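3.2 Small containers and mixed tabletop objects

The second part of the inventory concerns small household containers and the items that end up beside them. Brandão and Simões grouped such objects by outer shape alone, which places a toy box and a tool case in the same class. We found this too coarse for tidying tasks, where the covering and fittings of a box affect how it is picked up, stacked or put away. Our list therefore records shape, surface print and attached hardware as separate fields. It holds 374 entries, of which 44 are boxes or cases.

Figure 2 gives two views of one arrangement, (a) the whole work surface and (b) a printed box at close range.
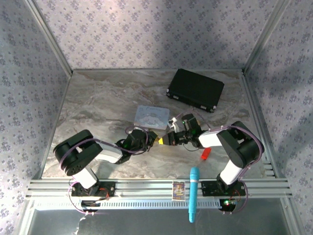 Arrangements were drawn up by Arruda from the list, with the rule that neighbouring objects should differ in at least one field. A black case with silver corner fittings and a pale blue box with a cartoon character meet this rule through surface print, although both are rectangular. Items that are not containers, such as a handheld microphone or a plain red block, were left in place as ordinary clutter. Positions were not measured - only the order from back to front was noted.

Hardware proved the hardest field to fill in consistently. Two annotators worked independently, and almost all of their disagreements concerned rings, plates and brackets on the edges of decorated boxes.

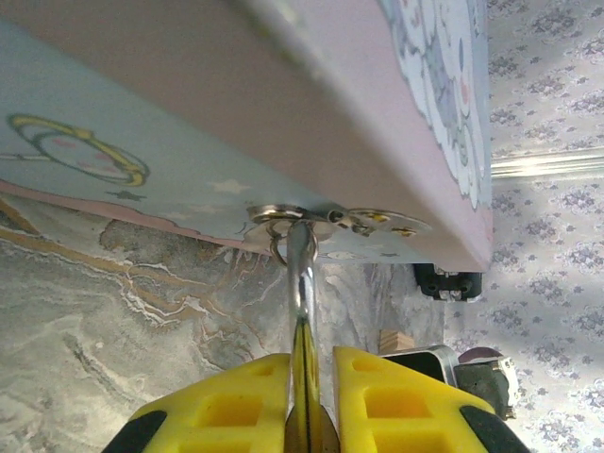

Where a ring hangs from a plate, the plate and ring are entered as one fitting. A bracket further along the same edge is entered separately, even if the two may serve a common purpose. Printed motifs (stars, clouds, figures) are noted per face, as adjoining faces often carry different artwork. Entries on which the annotators still differed were settled by Aguiar and are marked in the list.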